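Setting the table, 770 times

Notes from the teleoperation bench at Tenomside

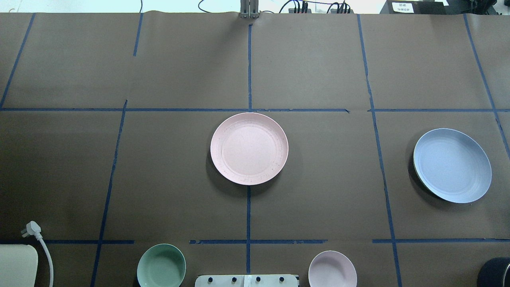
Who is doing this, and why

The table-setting set is now most of what the bench does. Kyung-hwa Maeng and Amr Erraji have been driving the arms by hand since August, picking up plates and bowls and putting them down somewhere else, so that a policy called Ostis can learn to do the same without them. As of Monday they had 770 recorded episodes. Of those, 544 passed review. The remainder are kept in a folder that Amr named "character building."

Before any of this started we spent a whole afternoon on blue tape. The grid on the brown paper lets the operator put the dishes back in a known cell between episodes, and it was meant to be straight. Florian Marchal, who owns a laser level and brought it in, has asked that his name be kept away from the result. It is hereby kept away, apart from this paragraph. A plate can straddle a line perfectly well, and Kyung-hwa starts plenty of episodes that way on purpose. The first version of Ostis saw only tidy starts and went to pieces over a plate two inches out of place.

Plates are harder than bowls. A bowl has a rim you can get a finger over. A plate lies flat and waits for you to make a mistake, and the mistake is usually pressing down too hard and sending the thing skating across the paper. What works is coming in low from the side, closing slowly, and lifting only when the rim has settled. Both operators do it this way now. It took Amr 27 tries to get one he liked, and he would like it known that the next one was also good.

The pauses turned out to matter more than we expected. Anyone driving by remote control stops to think, and the arm stops too, hanging over the pink plate like a guest who has forgotten the host's name. Ostis learned that beautifully. For a week it hovered with real conviction and picked up nothing. We now trim long hesitations before training, and the operators plan the whole move before they press record.

If you are booked on the bench this month, a few requests from Fadwa El Sherbiny, who reviews every episode and has seen things:

Reset the dishes before you start recording, and get your hands out of view.

One dish per episode. Stacking comes later.

If you drop it, keep recording and pick it up again. Recoveries are useful and we have very few good ones.

Don't re-tape the grid. Yes, we know.

Slots are open in the mornings from 9:30. Put your name on the sheet by the door, or write to Fadwa. Ľudovít Krajčí has the spare controller and will give it up if asked twice.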